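## Setting up the Rodstead slow cooker for the first time

Okay, so you've got it out of the box and the foam is all over the kitchen floor. Mine was too! I've owned 2 of these now (my sister has the first one), and these are the steps I wish I'd had.

1. Pull the pot straight up and out of the base. Peel off the sticker underneath.
2. Wash the pot and lid with warm soapy water. Never dunk the base -- wipe it with a damp cloth.
3. Set the base on a flat spot, 9 inches or so from the wall.
4. Fill the pot halfway with water, put the lid on and run it on Low for 2 hours. You might get a bit of a smell, so crack a window.

**Caution:** let the pot cool down all the way before you rinse it. I cracked my first one under the cold tap and had to order another from Calado.
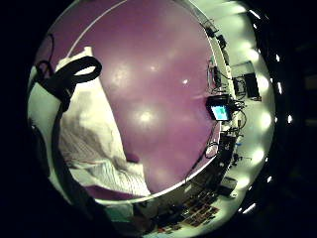 Now for your first real meal. Go with something forgiving, like beans or a chicken stew, and leave the lid alone while it cooks.

**Note:** Warm on this model holds at 140 degrees. Use it for keeping food hot, never for cooking it from raw.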